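Planning a kitchen test bench for a two-armed robot: what should I budget for besides the arms?

Asked in Equipment and Buying

I look after equipment buying for a small group that wants a robot to do kitchen jobs: loading a dishwasher, moving cups, putting plates in a rack. The arms are already agreed. What I have to cost now is everything else, and I have one quote from Stistard for a mock kitchen and another from Ait Ali for hands and spares. Neither says much about fitting out. This is the sort of work we mean.

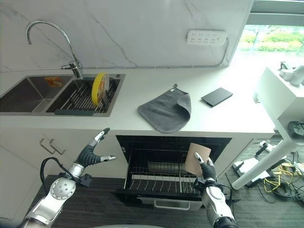
Sidesow, 2021-02-03

The room is 16 square metres. I have to hand in a plan by the end of February and would like to know which lines people usually leave out. Is it worth paying for a plumbed sink? Should the hands have covers?

Posted by benchplan

Don't plumb the sink unless you mean to run water. We priced it both ways at Zamulus and the plumbing, drain and floor protection came to more than the cabinets. A real sink and tap set into a real worktop is enough for reaching and placing. Get the worktop fixed down properly, as a hand pushing on the front edge will move a loose one.

Covers, yes. Order them with the hands and order two sets. 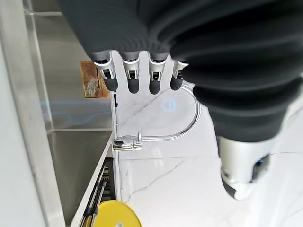
The sleeves wear at the folds first, and the lead time on ours was 13 weeks, so one spare per hand was too few. Fingertips are the same. Put them in the running costs, not the purchase, or you will be asking for more money by summer. I would set aside 10 per cent of the price of the hands each year and see how you get on.

Ask Ait Ali whether fitting is included. It was a separate line on our quote and easy to miss.

Posted by lowgear

cables!! get longer ones than you think and something to hold them up. also buy paper cups by the 100, they are cheap. toy veg is fine for a start

Posted by tomato_soup

Agree with the above on cables. Add a line for cable supports and for the time to fit them, and make sure whoever draws the layout allows for the full reach over both basins.
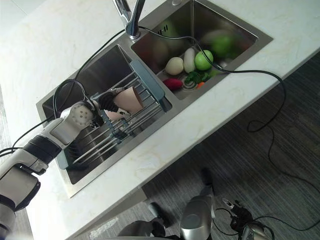 Photo: Sidesow kitchen bench

On the Stistard quote, check these before you sign:

Dishwasher: door and racks must open and slide as normal. It need not be connected.
Sink: ask for the inside depth of each basin. A deep one limits which arm poses you can use.
Delivery: ours was to the kerb only.
Power: count your sockets and then have more put in on the wall. Extension leads on the floor get in the way.

Small tests at the tap take up a lot of bench time too, so allow for that if the room is shared.
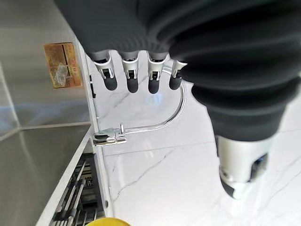 Fingers over the tap, sink to the left

We left bench time out of our first plan and had to redo it. I'd also keep the old worktop offcuts for trying things on.

Posted by halfday_hire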